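Workshop > Notebook > Electronics bench
Filed under: Bench notes, power boards
3 min read

Aug 11, 2026

Back on the Sendeo supply boards. The Oswood batch has been sitting on the shelf since May and I wanted at least the wiring sorted before the Dudmont order comes in and takes over the bench.

Opened the parts drawer first. The wire we have left is red, black and green in the same gauge, plus a short reel of blue I don't trust (insulation splits when you strip it). Put the blue in the scrap tin. Someone should reorder green, there is less of it than the other two.

Cut new leads at 94 mm. The old drawing says 100 and that is too long once the board is in its frame, the slack bunches up against the capacitors and you end up pushing it down with a thumb. I tried 94 on the spare board and it lies better. Changed the drawing in pencil, needs doing properly on the file.

Notes on the connectors:

The round metal ones with the square flange are fine. Tin the leads before they go into the cups, otherwise strands stick out and you get whiskers across to the next pin. Iron at the usual setting, the small chisel tip. I went through 3 of them before I got a joint I liked, mostly my own fault for using the old tip, which is pitted and won't hold solder. Old tip thrown out.

Check continuity from the flange to the frame as well as pin to pin. Two of the Oswood boards had no connection there at all. Paint under the mounting screws on both. Scraped it off, refitted with star washers, reads fine now. I have not checked the rest of the batch.

Capacitors. Before handling any board that has been powered, bleed it and then put the meter across the big ones. The bleed resistor is on the hook by the window with the yellow tag. I left one for 40 seconds and it was down to nothing on the meter, but measure anyway — the spare resistor in the drawer is a different value and slower.

Supporting the board: I had been using two offcuts of wood and they slide. A plastic food container with the lid clipped on does the job much better. The frame sits up off the table, the underside is protected, and the leads can run off to the side and lie flat. We have more of these containers in the Moen cupboard, the bottom shelf, behind the label printer. Please don't take the ones with screws in them, those are sorted.

Wiped the white table down with isopropyl before starting. Flux marks from last time came up except for one near the back corner.

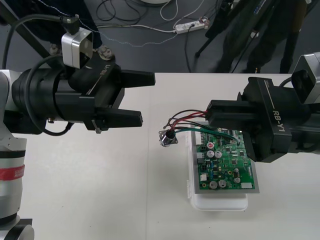 Board in its frame on the white container, red/black/green leads out to the flanged connector on the left.

One thing to watch is the green lead that loops back onto the board. It wants a tie or a dab of silicone so it can't wander over the components. I have put neither on the drawing yet.

Still to do:
- flange check on the remaining Oswood boards
- drawing to 94 mm
- order green wire and a new chisel tip
- find out which silicone we used on the Dudmont samples, the tube has lost its label

Iron off, extractor off. Spare board is back on the shelf with its leads taped.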